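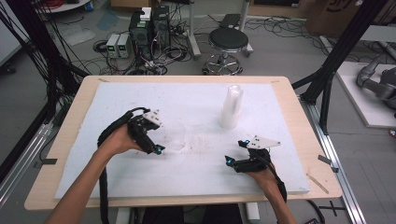 Attached to ticket: head camera view, cup task, both hand grippers on the board.

Left gripper pose jumps when the hand comes near the clear cup

Status: Resolved, follow-up open
Component: Stetier tracking node
Reported by: Fatemeh Bagheri
Assigned to: Figueroa
Opened: 27 May 2020

Description

Hello. I am recording two-hand demonstrations for the cup task at the Broltport lab. After the update of the tracking node, the pose of the left gripper is not stable. When I move it slowly toward the clear cup, the position in the viewer jumps to the side and then comes back. The right gripper does not have this problem, although it has the same type of white plate with black dots on top.

The log gives this line many times:

WARN marker_pose[left]: solution flipped, keeping last

I expected a smooth path. What I get is a path with sharp corners, and the planner in Alto refuses to replay it on the arm because the joint speed limit is exceeded.

What I have tried already

Restarted the tracking node. No change.
Restarted the whole computer. No change.
Exchanged the two plates between the grippers and changed the IDs in the config. The problem stays with the left side, so I think the plate is good.
Took the cups away from the board. The problem is less frequent, but it is still present.

Comment from Figueroa

Thank you for the clear report. Can you send me the config file and one short recording? Please also tell me which exposure value you use for the head camera. The fingertip lights are blue and bright, and we had one case in April where the detector took a light for a piece of the pattern.

Comment from Fatemeh Bagheri

I attached the config and recording 3. Exposure is on automatic. I made one more recording with the fingertip lights switched off and the jumps are the same, so I believe the lights are not the cause.

I noticed one more thing. The jumps come mostly when the plate is nearly flat to the camera. If I turn my wrist a little, the pose is good again.

Comment from Figueroa

This helps very much. For a flat plate with few dots visible, there are two possible solutions for the rotation, and the solver must choose one. The old version compared both with the last accepted pose. In the new version this check is controlled by a parameter, and your left section does not have it. Your right section has it. Please add this under marker_pose, left:

use_pose_prior: true
prior_window: 20

Also set the exposure to a fixed value. With automatic exposure the large white board makes everything else dark, and you lose dots on the plate.

Comment from Fatemeh Bagheri

I added the two lines and restarted the node. I fixed the exposure as you said. In the next recording the detector reports 97 percent of images with a valid left pose and the warning does not appear. The path looks smooth in the viewer.

Alto still refused the replay the first time, but that was my mistake. I had loaded the old file. With the new file the plan is accepted.

I have one question. Why did the node start without the parameter and without any error? I compared the two sections only after your message. The config was written by the migration script and I did not edit it by hand.

Comment from Figueroa

You are right, the script copied the parameter only to the first section it found, and in your file the right gripper comes first. If the parameter is missing, the node takes the default, and the default is false. I opened a separate ticket for the script. I will also make the node print a warning at start when the two sides have different settings.

Please keep your old recordings. We can run the pose solver again on the raw images, so you do not need to repeat the demonstrations. Use the offline tool with the new config, and limit it to 90 seconds per job, otherwise the memory gets full.

Comment from Fatemeh Bagheri

Thank you. The offline tool is running now on the first recordings. From my side this ticket can be closed.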